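Custby Minifigure Checklist: README

Last updated in February
4 min read

Hello and welcome! The checklist started as a note on my phone so I'd stop buying the same Custby harbor pilot over and over (I own four, don't ask), and it has grown into a proper data file with 974 rows. One row is one figure, keychain, magnet or night light that carries a Custby character. If it was sold, given away at a fair or packed in with a video game, I want it in there!

What's in the file

The main file is custby_figs.csv. It opens fine in any spreadsheet program. The columns are:

- fig_id: a short code, like CU-0283. Codes never get reused, even when a row is deleted.
- character: the name printed on the box or bag. Where there was no name I used the one most collectors use.
- mood: happy, sleepy, grumpy and so on, for characters that come with more than one face.
- item_type: figure, keychain, magnet, light, or other.
- set_name: the set it came in, or "loose" for the polybag ones.
- torso_print and leg_print: short notes in plain words.
- extras: capes, hats, tools, pets.
- seen_by: initials of the person who had it in hand.

There's a second, smaller file called variants.csv with 283 rows. It covers the fun stuff, meaning figures that share a name but differ in some small way. The Trurance astronaut is the best case I know. She has a gold visor in the first run and a clear one in the second, and her left boot is a slightly different gray. Mechthild Rüegg spotted the boot and I was so happy I wrote to her twice the same evening.

How rows get added

Somebody sends me a photo of the front, the back and the underside of the feet. The feet matter a lot, as that's where the mold number lives. I check it against what we have, fill in the columns and put their initials in seen_by. If all I have is a catalog page, the row still goes in, but seen_by stays blank until a real one shows up.

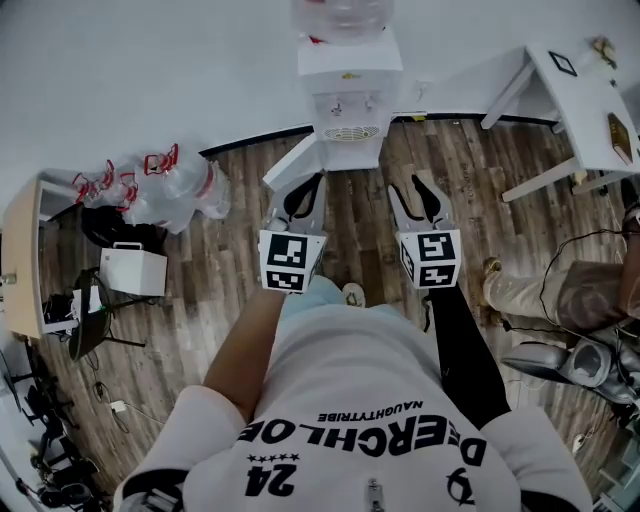

Characters with lots of versions get their own block of codes so they sit together when you sort. Espinoza the baker is the champion by a mile, with 20 official items so far, and that's before the holiday calendar version, which Kiprono Simiyu tells me has a rolling pin in a brand new color. Can't wait to see that one up close!

Zarkima is second. I had her down as first for ages until Corina Oberholzer went through her drawers and found three Espinoza magnets I'd never even heard of.

Things to know before you use it

Prices aren't in here and won't be. They go stale fast and I would much rather spend the time looking at torsos.

Color names are mine. I say "sand" where others say "tan" and "sea" for that nice blue-green. There's a colors.txt file that matches my words to the more common ones. It still has gaps for the see-through colors, so help is very welcome.

The early polybags are thin. I have rows for the first two waves, but 10 of them have nothing in leg_print because the only pictures I've found show the figures sitting down (in cars, mostly).

Custom figures don't count, however pretty. Same goes for figures built from swapped parts. Hsin-yi Lau keeps a lovely separate list of customs and I'm happy to pass along anything you send me by mistake.

Recent changes

- Split "accessory" into extras and item_type. Check your filters if you made any!
- Fixed the lighthouse keeper, who was listed as two people.
- Added the Zarkima convention figure and her little cat.
- Mutua Mwakyusa corrected the hat codes for the whole pirate series, which must have taken forever.

Using the list

Print it, sort it, turn it into an app, take it to swap meets. A mention of where it came from is nice. If you find a mistake, open an issue with the fig_id in the title and a photo if you've got one. I read them all, usually with a tray of legs in front of me.

14 comments
6 shares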